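Tesilach temple: is the upper hall worth the extra ticket?
Travel Talk > Temples and Shrines 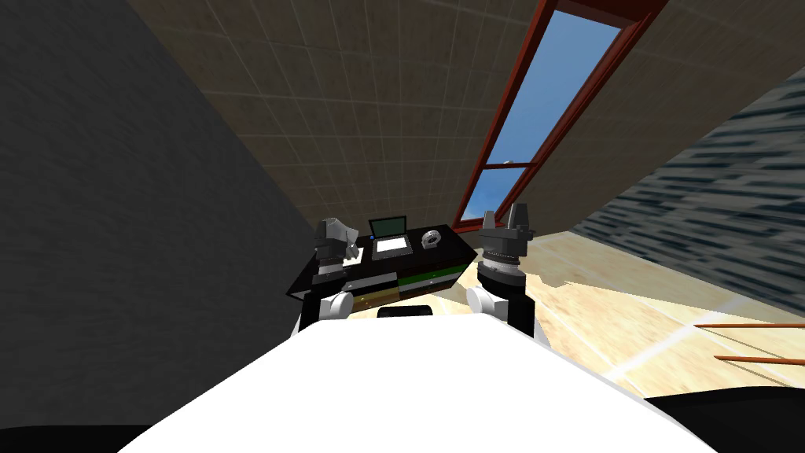

Attic room, desk under the skylight

kcrabtree_ryan
Posted June 27, 2018
We have one morning at Tesilach and the combined ticket is 3000, against 12 for the tram and nothing for the grounds. Is the upper hall worth it? I mostly want to see the founder's statue and the painted doors.

fhebden
The statue is in the lower hall, so you don't need the combined ticket for that. The doors are upstairs. They are copies. The originals went to the museum in Pickering after the roof repairs.

Whitlock_N
Not all of them are copies. The 3 panels on the north side are original, and the sign by the stairs says so. I was there in April and would pay again.

fhebden
The sign I saw said the north panels were restored. Restored could mean anything. The leaflet calls the whole set "reproductions."

Whitlock_N
The leaflet is for the reception rooms, a different building. Easy to mix up.

m_rocha
You have to take your shoes off for the upper hall and the stairs are steep. My mother stayed in the garden. Also it's 3220 now if you pay by card.

sedgwick77
I'd skip it with only one morning. The bell tower and the gate are free and older than the hall, which was rebuilt after the fire.

kcrabtree_ryan
Thanks. Does the lower hall close for lunch?

m_rocha
It did when I went. Go there first and do the gate after.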